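Squeaky grout lines and chair casters on polished tile

Flooring & Surfaces > Hard Floors

tilt_and_lock
Posted 26 May 2025
We moved into a ground floor unit in Plukville with polished porcelain throughout, white-gray, 3 mm grout joints. The desk chairs came with the standard hard nylon casters. Every time one rolls across a joint there is a click, and in the worst spots I can see a faint gray track that doesn't come up with neutral cleaner. Is this wear on the glaze or material coming off the wheel? I'd like to avoid mats if possible.

mortarbed
Almost certainly material off the wheel. Porcelain is a good deal harder than nylon. What you see is polymer plus fine grit pressed into the surface. Try a melamine sponge on one track before you buy anything. If it lifts, the tile is fine.

The click is a separate problem. Either the joint is low or one tile edge sits proud. Lay a straightedge across it and check with a feeler gauge.

Drukasden
Disagree on "the tile is fine." Polished porcelain has had its face ground, and that opens up micropores. Dirt in the pores will look like wear and will not come out with a sponge. Was it sealed after installation?

tilt_and_lock
No record of sealing. The installer was Skov and the handover sheet only lists the tile and the grout. I did the sponge test this morning on two tracks. One lifted completely, the other maybe half.

I put the straightedge down as well. Most joints read level. Near the shelving there is one row where the edge stands up enough to catch a fingernail. 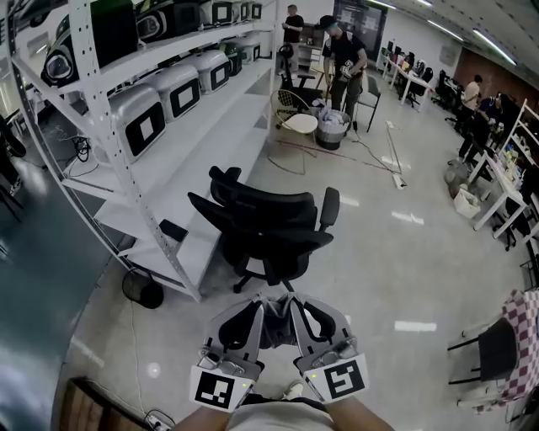 That row is also where the click is loudest, so I suspect mortarbed is right about the lippage. The chair I've been testing with takes a standard 11 mm stem, so replacement casters are no problem. My question is whether soft polyurethane leaves marks of its own.

mortarbed
Good polyurethane doesn't. Cheap soft rubber does, mostly the black stuff with a lot of plasticizer in it. I put Drumero casters on 13 chairs and have had no marks. Larger diameter helps with the click too, but check the seat height first. You can gain an inch without meaning to.

Drukasden
Larger wheels hide lippage, they don't fix it. If the edge catches a nail it will chip sooner or later, whatever rolls over it. I would get the installer back while the work is still under warranty.

And seal it — a penetrating sealer, not a topical one. Topical coatings peel off polished porcelain.

grout_haze41
Before sealing, get the residue out with an alkaline degreaser, rinse twice, and leave it overnight. Sealing over dirt locks it in. Half the stain complaints I see come down to that.

mortarbed
Agreed on the degreaser. Still not convinced the sealer does much on dense porcelain. Put a drop of water on the half-lifted track and wait ten minutes. If it doesn't darken, save your money.

tilt_and_lock
Will do the drop test tonight, then call Skov about the raised row. Casters are ordered.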